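Lillell repair and sewing evenings – where we are in March

Hi Dörte,

You asked for a short one this time, so I'll try! We've now spent 830 of the 2000 euros, mostly on the two secondhand overlockers and having the old Sauerland machine serviced. Thread was pricier than I'd guessed, and I'm sorry about that line in the budget.

We've had 96 items through the door so far, mostly jeans and zippers, plus one enormous tent (Amrit took that on and I think he regrets it a little). Belmiro has started a beginners' hour at 6 and it fills up every time – I'd love to add a second one after Easter if you're happy with it.

The part that's behind is the storage. Helmut's shelves aren't up yet, and finished mending keeps getting mixed up with the stuff still waiting. I want to spend a bit of what's left on open baskets for the finished pile, black wire mesh like the one on the light wood table, so people can spot their own things through the sides without digging. I'll send you the receipts with the next report.

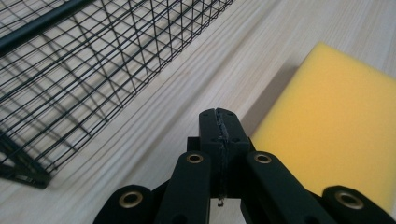
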